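桌子修好了，八月的活动照常

先说结论：那张大家天天念叨的木纹桌子回来了，已经放回原位，这个月的小组活动不用改地方。我上午九点多去看了一眼，坐下来试了试，胳膊肘撑上去不晃，心里一块石头落地。

事情得从上个月说起。我们Findport二楼的活动间一直有张浅色木桌，颜色有点偏粉，圆角，不大，但谁都爱用它。前阵子有人反映它往一边歪，写字的时候纸会慢慢往下滑，杯子也不敢放太满（我自己就洒过一回，半杯豆浆，全进了地毯，擦了一中午）。后来越晃越厉害，干脆贴了张纸条停用，大家只好挤到窗边那排长条桌去。长条桌也不是不行，就是太高，坐久了肩膀酸，而且离插座远，带电脑的人意见最大。

修桌子的活儿交给了Laur，就是园区后门那家小木工铺。他们来人把桌子翻过来看了半天，说桌面没毛病，是底下的连接松了，螺丝孔磨大了，光拧紧没用，得补孔重打。报价116块，比我们想的便宜多了！之前还有人提议直接换新的，去问过Plaltex的同尺寸桌子，要价高出一大截，送货还得排队，这事就算了。我是坚决的维修派，桌面的木纹这么细，扔了多可惜。

中间也有个小插曲。桌子抬下楼的时候电梯正在检修，只能走楼梯，拐角那里卡了一下，几个人在楼梯间举着它转来转去，最后是竖起来才过去的。回来的时候学乖了，直接竖着抬，一趟就上来了。门框上蹭掉了一小块漆，已经跟物业说过，他们说下次统一补漆的时候一起弄。

现在说说大家最关心的几个问题。

桌子的位置没变，还是在活动间那块灰色地毯上。有人问能不能往窗边挪，我试着比划了一下，挪过去以后椅子就拉不开了，后面的柜门也打不全，所以还是放中间。地毯趁这次也吸了一遍，豆浆那块印子淡了很多，凑近了还是能看出来，我认了。

桌面上那个走线的小圆孔也留着，深色的那个。Laur的师傅问过要不要顺手封掉，我说千万别，冬天插台灯全靠它。线从孔里下去，比搭在桌沿上利索，走过去的人也不容易绊到。

桌面没有重新打磨，也没有上新漆，所以原来的小印子还在。我个人挺喜欢的，用久了的桌子就该有点痕迹，但还是拜托各位，热水壶别直接放，垫子在柜子第一层，用完放回去就行。胶水和马克笔也悠着点，去年那次做海报，我拿橡皮蹭了好久才把红色的道子蹭掉。

预约方式跟以前一样，在门口的本子上写时间段，每次最多2小时，后面没人排就可以接着用。之前停用期间写在本子上的预约我都给划掉了，需要的话麻烦重新登记一下。晚上八点以后活动间锁门，东西别落在里面，上次有人的充电器锁了一夜，第二天一早在门口等我开门，等得脸都绿了。

另外，下面的手工小组也跟着恢复了。Nistier小组本来打算这个月停一次，听说桌子回来，当天就在群里接龙，名额一会儿就满了。群里现在已经有162个人，能进屋的还是只有那么几位，抢不到的别灰心，下一轮会优先照顾没来过的。材料自带，剪刀和尺子活动间有，细小的零件记得拿盒子装，掉到地毯里真的很难找，我趴在地上找过一颗垫圈，找了半个钟头。

还有件小事，修桌子剩下的钱怎么用。之前大家凑的那笔超过50块没花完，有说买盏新台灯的，有说给椅子换脚垫的，我偏向脚垫，现在那几把椅子一拖就响，楼下的邻居已经上来敲过门了。想法可以写在预约本最后一页，月底我统一看。

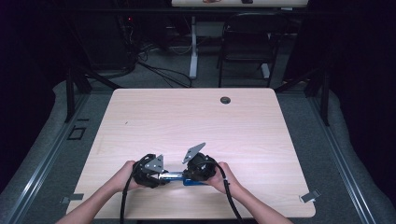

浅色木桌桌面，两手之间是一件带银色金属部分的蓝色长方形物件。

还没去看过的朋友，路过可以进去坐坐。我今天坐着喝完了一整杯茶，纸没滑，茶也没洒，舒服！窗边的长条桌暂时不撤，人多的时候两边都能用，就是长条桌旁边那盏灯有点闪，灯管已经报修了，师傅说这两天过来换。椅子如果不够，隔壁储物间还有几把折叠的，靠墙立着，用完请照原样放回去，别堵着消防柜。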